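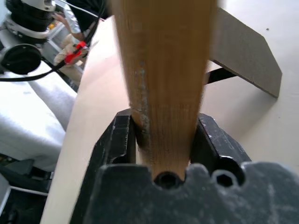 버리는 나무 막대, 다시 쓰기 전에 표면부터 본다: 보리외 공방의 여름 정리

동네 소식 > 생활 > 고쳐 쓰기

글 리에트 벨랑제(Liette Bélanger)

보리외(Beaulieu)의 목공방 클릭스카(Clikska)가 8월 한 달 동안 주민들에게서 헌 나무 막대를 받았습니다. 모인 막대는 모두 237개입니다. 빗자루의 자루, 커튼을 걸던 봉, 화분에 세우던 지지대, 의자에서 나온 가로대 같은 것들입니다. 무엇에 쓰던 것인지 가져온 사람도 모르는 막대도 꽤 있습니다.

이 행사의 이름은 조스티스(Zostis)입니다. 공방에서는 작년에도 비슷한 일을 작게 했지만 그때는 이름이 없었고, 막대를 받아서 그대로 창고에 넣었습니다. 겨울에 다시 꺼냈을 때 쓸 수 있는 것과 쓸 수 없는 것이 섞여 있어서 하나씩 다시 보아야 했다고 합니다. 올해는 받은 다음에 바로 표면을 확인하고 나누어 두는 방법으로 바꾸었습니다.

저는 오후 세 시쯤 공방에 갔습니다. 안에는 나무 냄새가 많이 났고, 문 옆에는 아직 보지 않은 막대가 긴 상자에 세워져 있었습니다. 저는 목공을 잘 모르는 사람이어서 처음에는 모두 같은 막대로 보였습니다. 그러나 한 시간 정도 옆에서 보니 조금씩 다른 점이 보이기 시작했습니다.

결과 상처를 구별하는 일

막대를 고를 때 제일 먼저 보는 것은 나뭇결입니다. 결이 막대의 길이를 따라서 똑바로 가면 힘을 받아도 잘 견딥니다. 결이 옆으로 비스듬히 빠져나가면 그 자리에서 갈라지기 쉽습니다. 페인트를 칠한 막대는 결이 보이지 않기 때문에, 끝부분을 조금만 벗겨서 확인합니다.

사진의 막대는 연한 갈색이고, 결이 세로로 나 있습니다. 그런데 왼쪽을 따라서 희끄무레하게 쓸린 자국이 길게 있고, 그 자리는 섬유가 일어나서 거칩니다. 작게 떨어져 나간 곳도 있습니다. 공방 사람들은 이런 표면을 "털이 났다"고 부릅니다. 저는 이 표현이 처음에는 우스웠는데, 가까이에서 보면 이해가 되는 말입니다.

털이 난 막대라고 모두 버리는 것은 아닙니다. 상처가 겉에만 있으면 사포로 갈아서 쓸 수 있습니다. 상처가 깊으면 짧게 잘라서 다른 용도로 보냅니다. 판단이 어려운 것은 긁힌 자국과 갈라진 금이 같이 있는 경우입니다. 이때는 막대를 밝은 쪽으로 돌려 가면서 봅니다. 긁힌 자국은 빛의 방향이 바뀌면 잘 안 보이기도 하지만, 금은 어느 방향에서도 가는 선으로 남는다고 배웠습니다.

손으로 만져 보는 일도 합니다. 다만 맨손으로 막대를 쥐고 빨리 밀면 안 됩니다. 저도 한 번 그렇게 했다가 손바닥에 가시가 들어가서, 공방에 있는 핀셋을 빌렸습니다. 얇은 천을 감고 천천히 밀면 거친 곳에서 천의 실이 걸립니다. 걸린 곳에 연필로 표시를 하고 다음 사람에게 넘깁니다.

세 가지 자리로 나누기

확인이 끝난 막대는 세 자리 가운데 하나로 갑니다. 첫째 자리는 그대로 쓸 수 있는 것입니다. 둘째 자리는 사포질이 필요한 것이고, 셋째 자리는 잘라서 쓸 것입니다. 못이나 나사가 박힌 막대는 어느 자리에도 두지 않고 먼저 쇠를 빼야 합니다. 쇠가 안에서 부러져 있으면 그 부분을 잘라 냅니다.

칠이 벗겨지는 막대에 대해서는 공방 안에서도 의견이 조금 다릅니다. 어떤 사람은 칠을 다 벗기자고 하고, 어떤 사람은 오래된 칠을 가루로 만드는 것이 건강에 좋지 않으니 받지 말자고 합니다. 올해는 무슨 칠인지 모르는 막대는 사포질을 하지 않기로 정했습니다. 이런 것은 가져온 분에게 돌려드리거나 시의 수거 장소로 보냅니다.

길이를 재는 방법도 정해져 있습니다. 막대의 양쪽 끝이 모두 깨끗하지 않으면 깨끗한 부분만 잽니다. 그래서 집에서 재어 온 숫자와 공방의 종이에 적힌 숫자가 다를 수 있습니다. 실제로 한 분이 자기 막대가 짧아졌다고 물어보셨고, 설명을 듣고 웃으셨습니다.

사포질은 천천히

둘째 자리의 막대가 시간을 제일 많이 씁니다. 거친 사포로 먼저 일어난 섬유를 없애고, 그다음에 고운 사포로 바꿉니다. 움직이는 방향은 항상 결을 따라야 합니다. 결을 가로질러서 문지르면 새로운 상처가 생기고, 기름을 바른 뒤에 그 상처가 진하게 보입니다.

둥근 막대는 사포를 띠처럼 잘라서 감싸고 당기면 편합니다. 그런데 이 방법은 한곳만 오래 하면 그 부분이 가늘어집니다. 공방에서는 막대를 조금씩 돌리면서 하라고 가르칩니다. 상처가 한쪽 면에만 있어도 둘레 전체를 가볍게 갈아야 손에 쥘 때 이상한 느낌이 없습니다.

고운 사포까지 끝난 뒤에는 젖은 천으로 한 번 닦습니다. 나무가 물을 먹으면 누워 있던 섬유가 다시 일어납니다. 마른 다음에 고운 사포로 한 번 더 가볍게 문지르면 그 뒤로는 잘 일어나지 않습니다. 이 과정을 빼고 바로 기름을 바르는 사람이 많은데, 빗자루처럼 매일 잡는 물건에는 꼭 하는 것이 좋다고 합니다.

처음 온 사람은 막대 하나에 20분을 씁니다. 익숙한 사람은 더 빠르지만, 공방에서는 빨리 하라고 말하지 않습니다. 제가 있는 동안에도 한 어린이가 아버지와 같이 짧은 막대를 오래 갈고 있었습니다. 집에 있는 토마토 옆에 세울 것이라고 했습니다.

어디로 가는가

손질한 막대 가운데 일부는 동네의 물건 빌려주는 곳인 플루케티(Pluketti)로 갑니다. 플루케티에서는 갈퀴와 빗자루를 빌려주는데, 자루가 부러져서 쉬고 있는 것이 많았습니다. 이번에 갈퀴와 빗자루 26개가 새 자루를 받았습니다. 정확히 말하면 새 자루는 아니고, 다른 집에서 온 헌 자루입니다.

자루를 바꿀 때는 굵기가 문제입니다. 갈퀴의 쇠 구멍은 만든 회사마다 조금씩 다릅니다. 막대가 굵으면 끝을 깎으면 되지만, 가늘면 맞는 것을 다시 찾아야 합니다. 천을 감아서 끼우는 방법도 있으나 오래 쓰면 흔들리기 때문에 플루케티에서는 받지 않습니다.

짧은 것은 화분 지지대, 옷걸이의 못, 서랍의 손잡이를 만드는 데 씁니다. 너무 짧은 것은 상자에 모아서 접착제를 섞는 막대로 둡니다. 끝까지 쓸 곳을 찾지 못한 막대는 9개였습니다. 안쪽이 썩었거나 벌레가 지나간 길이 있는 것들입니다.

막대를 가져온 분이 자기 막대를 손질해서 다시 가져가도 됩니다. 이 경우에는 끝에 종이 끈으로 이름을 달아 둡니다. 이름이 없는 막대는 공방의 것으로 생각하니, 할머니의 커튼봉처럼 기억이 있는 물건이면 꼭 이름을 쓰시기 바랍니다.

가져오기 전에 알아 둘 것

받는 기간은 8월의 끝까지였지만, 놓을 자리가 남아서 공방은 조금 더 받기로 했습니다. 여는 시간은 오전 열 시부터 오후 다섯 시까지입니다. 점심시간에는 문이 열려 있어도 기계톱을 쓰지 않으므로, 잘라야 하는 긴 막대는 그 시간을 피해서 가져오면 좋습니다.

대나무는 받지 않습니다. 합판에서 잘라 낸 것도 받지 않습니다. 젖은 막대는 집에서 먼저 말려야 하는데, 햇빛에 바로 두면 휘어질 수 있으니 그늘에 눕혀 두십시오. 벽에 기대어 두는 것도 오래 하면 휘어지는 이유가 됩니다. 막대의 양쪽 끝을 같은 높이에 받쳐 주면 됩니다.

사포와 천은 공방에 있습니다. 장갑은 크기가 많지 않으니 손이 작은 분은 자기 것을 가져오는 편이 낫습니다. 참가비는 없고, 기름을 바르고 싶은 분만 쓴 만큼 작은 통에 돈을 넣습니다.

공방은 가을에 손질한 막대로 낮은 신발 선반을 만드는 수업을 생각하고 있습니다. 날짜는 정해지면 공방 문 앞에 붙입니다.

독자 의견

마당빗자루: 작년에 플루케티에서 빌린 갈퀴가 자루가 흔들려서 고생했는데 이번에 바뀌었나 보네요. 낙엽 철 되기 전에 빌리러 가야겠습니다.

초록창고: 젖은 천으로 닦고 한 번 더 가는 거 저는 몰랐어요. 그동안 의자 다리가 왜 자꾸 까슬까슬했는지 이제 알겠네요. 기름은 어떤 걸 쓰나요?

리에트 벨랑제: 초록창고 님, 제가 갔을 때는 아마씨 기름이었습니다. 기름을 닦은 천은 뭉쳐 두면 저절로 불이 날 수 있어서, 꼭 펼쳐서 말려야 합니다. 본문에 쓰지 않아서 미안합니다.

세탁소집둘째: 칠한 막대는 돌려준다고 하셨는데 니스만 바른 것도 안 되나요? 커튼봉 두 개가 있는데 색은 없고 그냥 반짝거립니다.

p_hyun: 니스는 저번에 받아 줬어요. 근데 오래된 거면 가서 물어보시는 게 나을 듯. 저는 하나는 되고 하나는 안 됐습니다.

마당빗자루: 대나무는 왜 안 되는지도 궁금하네요. 집에 많은데.

문의: 동네 소식 편집실 | 글과 사진의 저작권은 동네 소식에 있습니다 | 맨 위로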